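Where the Kitchen Towels Go: Shared Storage in a Student House
Final report, Household Studies project group
January

Our house on Munda Street has 9 residents, 3 drawers and one opinion each about where the can opener lives. For this project we studied how people who share a kitchen decide what goes where, and why the decision never survives the weekend.

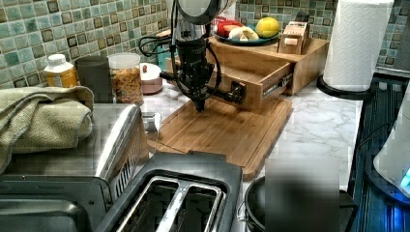
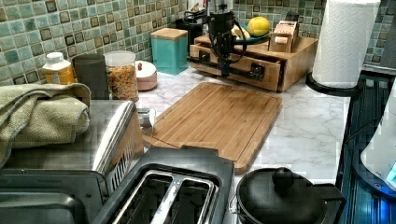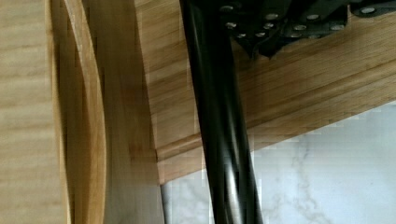
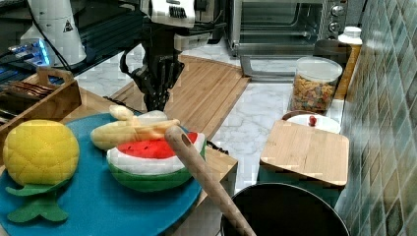 The method was a diary. Every resident agreed to write down each time they looked for something and failed to find it. We ran this for 14 days, which was long enough to fill one notebook and lose another. (The second notebook was later found in the drawer marked "Lids.")

We then tried two systems. The first was the Narent plan, named after the app we used to draw it, in which every item had a labeled home. Labels were popular. People enjoyed making them far more than obeying them, and by the end of the first week we had a label for the label maker.

The second system came from a handout by Khattak Housing, our landlord, and asked only that the things used daily stay near the stove. This did better. The diary entries got shorter and less rude, although one resident kept using the word "betrayal" about a garlic press.

We scored both plans out of 100 with the Skudico comfort survey. We don't report the scores, as three of us filled it in twice and one of us filled it in for the cat.

Our main finding is that people put things back where they last saw them, which in a shared house is usually the sink. A longer study should include the fridge. We left it out for reasons of morale.

Contact the project group through the department office. Copyright the authors. Back to top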